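4.2 Handing control between the two arms

We started out with a single planner that held both arms in one joint space, and we were rather fond of it, but it grew slow as soon as the baskets were full and the arms had to work close together. Piler, the scheduler we describe in this section, gives each arm its own short plan and lets the two trade a claim on the space over the bag. Whichever arm holds the claim may go below the rim – the other waits above its basket until the claim comes free.

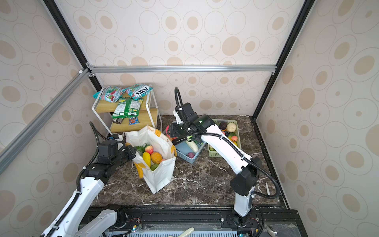 The claim is a small thing in code, only 186 lines, and most of the credit for keeping it small goes to Adel Younis. It is renewed every 14 control steps, and an arm that fails to renew it three times in a row backs straight up and asks for a fresh plan.
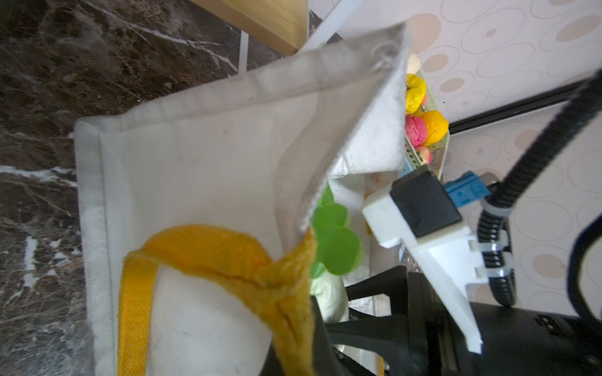
Figure 3. View from the wrist camera with the gripper at the mouth of the bag.

Perception gave us more trouble than planning did, and we would gladly have spent another season on it. Our first bag model, carried over from the Garkcombe code, fitted a flat ring to the opening and aimed for its center. Cloth is not so kind. In Figure 3 one corner of the hem is pulled up into a point, and the yellow strap bends and bunches on its way across the lower part of the bag, so a ring fitted to the whole outline would lean badly. We now trace the hem and the strap as separate curves, and pass only the hem to Piler.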